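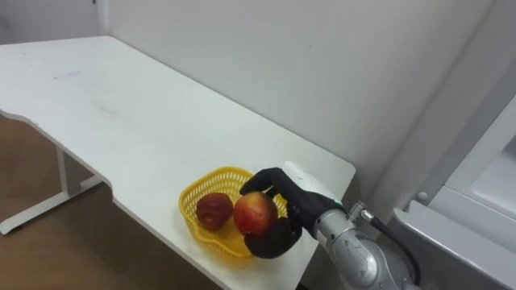

Roads and Courts Desk, The Prollcombe Courier

The Roads and Courts Desk is the part of the Courier which reports on accidents, road closings, police matters and the hearings at the county court. If you have read in our pages about a truck stuck under the Eseck bridge, or about a stolen trailer that was found in another county, then you have read our work.

The desk was started by Jianguo Lu, who is still its editor. Before this he was writing about shipping and ports for a trade magazine, and he has kept from that time the habit to phone every source two times. New reporters find it slow in the first weeks. He reads each story before it goes on the site, also the short ones.

What we cover

We cover Prollcombe, Eseck and the villages along the river, in total 51 communities. For the highway we report from the Jenitz exit up to the county line. Accidents outside of this area we mention only when they close a road that our readers use to go to work. We attend the court on all days when it is open to the public, and we publish the list of hearings on the evening before.

How we work

We do not publish the name of a person who was hurt or killed before the family was informed. We do not publish the name of a person who is only suspected, unless there is a formal charge. When the charge is dropped, we write this also, in the same place on the site where the first story stood, and we add a note to the older story.

Amounts of money, speeds and times are given as the police or the court gave them to us, with the source in the same sentence. If two sources do not agree, we print both numbers.

Videos from readers are welcome. Please tell us where and when you made the video, and if you made it yourself. Please do not film while you are driving. We cannot use such material and we will not pay for it.

Corrections

We make mistakes and we want to hear about them. Last year we received 137 requests for a correction and each one was answered by letter or by e-mail. Most of them concerned the spelling of a street. A correction is placed at the top of the story and stays there.

Siriwan alerts

Siriwan is our free message service for closed roads. It sends a short text to your phone when a road on your list is closed for more than 17 minutes. You can choose your roads on the sign-up page and change them at any time. Since August it is also possible to receive the alerts by e-mail.

Contact

You can reach the desk by the form on the contact page or by the main telephone number of the Courier. Please ask for Roads and Courts. In urgent cases, please call the police first and us after.

Page last changed: 06/09/2020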